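Teaching by Hand, 400 Times Before Lunch

2022-03-24

The woman who runs demonstrations at Filtton has a callus on her right index finger, and she would like it on the record that she earned it folding napkins.

"Folding one napkin," she corrects herself. "The same one. It's had a harder winter than I have."

Her job is to show a robot how a thing is done. She squeezes a hand-held gripper, moves it through the task, and a camera on the tool records what the fingers do. Then she puts everything back where it started and does it again. On a good morning she gets through 400 of these. The company wanted 2,000 for its first kitchen task, a target set in January by people who, she notes, had not yet held the gripper.

"It weighs nothing for the first 29," she says. "Then it weighs something."

Before this she spent a year on remote control at Zellham, steering a full-size arm from a chair with a pair of handles. She doesn't miss it. The arm lagged just enough to make her feel slightly drunk, and she once took most of an afternoon to hang up a mug.

"With the handles you're always apologizing to the arm," she says. "With this, if I knock the cup over, I knocked the cup over. I know whose fault it was."

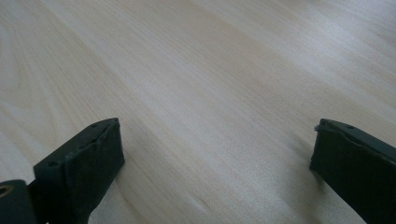 Fingers open over the wooden surface, from the camera on the gripper.

What makes a good demonstration is a matter of some dispute. The Baek software that sorts the recordings prefers them smooth and unhurried. She used to approach every cup like a bomb technician, until a colleague pointed out that the robot would learn to do the same, forever.

"So now I try to move like someone who has picked up a cup before – which I have, many times, at home, with no training at all."

Bad takes are kept in a separate folder. She fumbles, regrips, recovers, and 2 of her worst recoveries are now shown to new hires. She has asked for a royalty. The request is pending.

Next month the team starts on drawers, using a cabinet ordered from Famer. She has already tried the handles.

"They're very small," she says. "I've asked who picked them."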